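## 4. Learning from the Blurred Part of the Motion

Most of the wrist-camera data we collected for Giraler is sharp, and most of the earlier work on it, ours included, treats the sharp part as the useful part. The usual recipe scores every view for focus, drops whatever falls under a threshold, and trains the policy on the rest. We followed that recipe for our first two rounds of experiments. It gave us a policy that was very good at hovering over an object and surprisingly poor at getting to one, and the more we looked into why, the more interesting the discarded data became!

This section describes what we did with it. Section 4.1 covers how blurred views are kept and labeled, Section 4.2 the streak head, Section 4.3 the training schedule, and Section 4.4 the results on the soft-goods tasks. The hardware and the teleoperation setup are the ones given in Section 3.

### 4.1 Keeping what the filter throws away

When an arm sweeps over a sofa cushion or a folded blanket, the wrist camera sits very close to the cloth. Even a modest arm speed moves the texture a long way across the sensor during one exposure. The result is a view made almost entirely of streaks. A focus filter sees no edges it likes and rejects it, and if this goes on for the whole sweep, the policy is left with a hole in the episode between "arm up here" and "arm down there."

Rungnapa Sukprasert went back through the raw recordings and found that the holes were not spread evenly. They bunch up in the final approach, right where the operator is making the small corrections that decide the grasp. On the soft-goods tasks, 80 percent of the rejected views came from that stretch. We had been training a grasping policy on everything except the decision to grasp (Rungnapa put this less politely in our lab notes).

So we removed the filter. In its place, each view receives a continuous blur score between zero and one, computed from the spectrum of the gray-level image, and the score goes into the network as an input. Nothing is dropped. Views with a score above the old cutoff are called *swept* views in the rest of the paper.

A word on human labels. Boonmee Paisan and Chaminda Gazi marked a subset of swept views by hand, each working alone, with three regions: gripper, target item, and background cloth. They were told to skip any region whose border they couldn't place to within a finger's width. They agreed on the gripper region nearly every time, since the finger travels with the camera and holds its shape while the world smears behind it. Agreement on the target item was lower but still far better than any of us had bet on. Strong color helps a great deal. A red or yellow print on a wrapper survives blur that wipes out its lettering completely.

### 4.2 The streak head

Blur is usually described as lost information, and for reading a label that is fair. For control, though, a streak is also a measurement. Its direction gives the direction of image motion up to sign, and its length grows with speed and shrinks with distance. The arm already knows its own joint velocities, which settles the sign and gives the camera's speed, so the part that remains unknown is distance to the surface. That is exactly the quantity a gripper needs when it is coming down on cloth.

The streak head is a small branch that shares the first layers of the main encoder. It divides the view into a coarse grid and predicts two things for each cell, streak direction and streak length, together with a confidence. Cells covered by the finger are masked out with a fixed template, slightly enlarged to allow for small shifts in how the fingers are mounted. The outputs are joined with the joint velocities and passed to the policy as an extra token.

Two details mattered more than we expected:

- **Ribbed and corduroy-like fabrics.** Their weave already has a direction, and an early version of the head happily reported it as motion, even with the arm parked. We fixed this by training on pairs of views of the same cloth, one taken at rest and one during a sweep, and penalizing any streak length predicted on the resting one.
- **Bright borders.** Where a dark cloth ends and a pale background begins, the border can look like one long, very confident streak. Lowering the confidence in cells with a large brightness step was enough to stop the head from chasing it.

We also tried a full deblurring network ahead of the encoder. It produced lovely pictures and a worse policy. Pongsak Kamolrat suspects that the deblurring step invents texture that changes from one view to the next, which would upset the policy's sense of motion, but we haven't tested that properly and leave it open.

### 4.3 Training schedule

Training runs in two stages. The encoder and streak head are trained together first, using arm velocities as the source of supervision wherever the geometry is known, and the hand-marked regions as a small side task. The policy is then trained on whole episodes with the head frozen. We tried unfreezing it late in the second stage and saw no benefit, and the confidence values drifted, so every result below uses the frozen head.

Swept views are sampled at their natural rate. Oversampling them was the obvious thing to try, and we did, with enthusiasm. It made the policy jumpy at rest. A policy that sees too much motion seems to expect motion.

### 4.4 Results on soft goods

The tasks use small packaged items placed on upholstery and folded cloth, in both the Grendance and Uzor rooms. Each of the 10 items was placed by hand in poses not used in training. All policies share the same encoder size, the same episodes, and the same training budget, and we ran 3 seeds of each.

With the streak head, the policy completed 92 percent of the Grendance grasps. The filtered baseline fell well short of that, and the gap was widest on dark fabric, where the baseline tended to stop high and close on air. Keeping the swept views *without* the head recovered part of the difference, which we find encouraging in itself, as it costs nothing but disk space. Uzor followed the same order, with all policies lower. The lighting there comes largely from one side, and shadows in the folds are deep enough to be taken for edges.

The qualitative change is easy to see in person. The baseline approaches in steps, pausing as if waiting for its view to settle. The new policy comes in along one smooth path and slows only near the surface. Ruba Tarawneh, who had run most of the baseline trials and was thoroughly tired of the pauses, asked for the first successful run to be repeated on the spot, and it worked again.

Failures remain. Thin, glossy wrappers are still the hardest case, because highlights slide over the surface as the camera moves and leave streaks that don't agree with the motion of the item underneath. The head usually reports low confidence there, and the policy slows down, sometimes so much that it runs out of time. We also see misses when an item sits in a fold deep enough that the cloth on either side is much closer to the camera than the item is. One coarse cell then covers two distances, and the prediction lands somewhere between them. A finer grid would help, at a cost in speed that our current controller can't absorb. Work on a version for the Stundell controller, which has more room, is under way.

Figure 4 gives a swept view from the wrist camera. The cloth is drawn out into long diagonal streaks, while the tip of the black finger is still easy to find at the bottom, with patches of red-orange and yellow just to its right. No lettering can be read on the white item in the corner, but its colors stand clear of the blue-gray around it.

**Figure 4.** Swept view over dark blue-gray cloth, with a gripper finger and a white item near the lower edge.
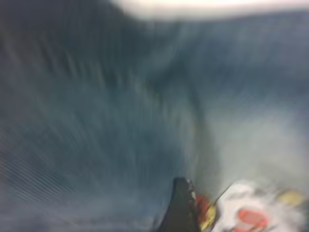

Why does the streak head need the arm's joint velocities if it can already measure the streaks?

A streak alone can't separate a fast camera far from the cloth from a slow camera close to it, and it doesn't say which of two opposite directions the motion took. The joint velocities supply the camera's speed and direction, leaving distance as the one thing to estimate.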